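The Long Way Round a Wardrobe

When Shiela Cruzado moved from Salem to Grirkthorpe she brought 21 boxes, and more than half of them held clothes. Her aunt Divina had kept everything, bless her, and scarves most of all — the louder the better.

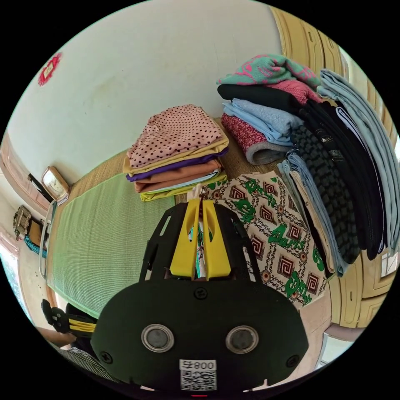

Swapping by the season

The swap at Pondcombe began over tea, as these things do, with eight neighbours and a kettle that took an age. You bring what you've stopped wearing, folded please, and go home with something you hadn't thought of (in my case a cardigan, which I love).

Folding has become a small passion among the regulars.

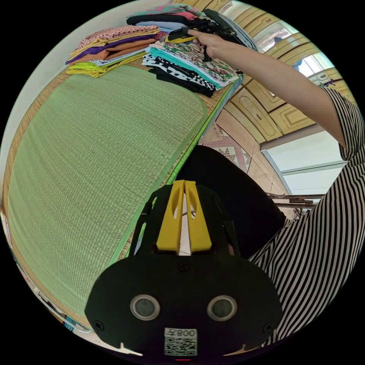 Jonalyn Dizon learnt hers from her grandmother, sleeves in first and then thirds, and she'll happily show you twice. Arnel Villanueva rolls his jumpers and won't be moved on the matter. The next swap is in February, and there's usually cake.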